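Saturday, April 11, 2020

The people who sell simulators like to say that a virtual robot needs no looking after. No grease, no worn belts, no cable that gives up on a Friday afternoon. I have been keeping one going since November and I'd like a word with them.

The cell is simple enough. One arm, a two-finger gripper and a worktop with tableware on it, all of it inside Puvell, which is the simulator we moved to when the old one stopped getting updates. The project is called Timudero. I didn't choose the name. The arm and gripper models were drawn up in Bloxham by a small outfit that has since moved on to other things, so any faults in them are now mine.

Last week's fault was in the grip. The fingers closed on an object, held it for a bit, then let it creep downwards as if it had been buttered. The forum advice was to turn the friction up. It is always to turn the friction up. I did, and the creep slowed, and then the object began to shiver and shot off sideways at a speed no crockery has ever managed.

So I went back through the setup file, all 3015 lines of it, which I had been putting off. The contact pads on the two fingers didn't match. The left one had been given a stiffness of 210 and the right one 149, with no note to say why. Perhaps there was a reason once. I doubt it. I set both to 210, put the friction back where it was and ran the closing test again.

Better, I think. I ran 314 grips overnight and the shivering has gone. The creep hasn't quite. On the rounder shapes there is still a small slide in the first moments, and I suspect the collision shapes, which are rough hulls wrapped round much nicer-looking models. What you see on screen and what the fingers are pressing against are two separate things, and a lovely marble texture tells you nothing about either.

That is my main grumble with all this. A picture that looks right makes everyone relax. Plastell, whose add-on does the surfaces and lighting, put out a new version in the spring and people were delighted with the shine on the cutlery. Fine. I'd have swapped the lot for a warning when two pads on the same gripper disagree.

Things I now do before any long run, for whoever ends up with this after me:

- compare left and right finger settings side by side
- switch on the collision view and look at it properly
- close the gripper on nothing and check both fingers stop level
- save the setup file under a new name, every time

The hulls are next. I've started redoing them by hand – slow work, and I'm not yet convinced it will cure the slide.
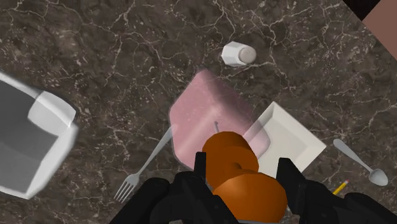

*The Timudero worktop in Puvell, with two rounded orange pieces between the fingers.*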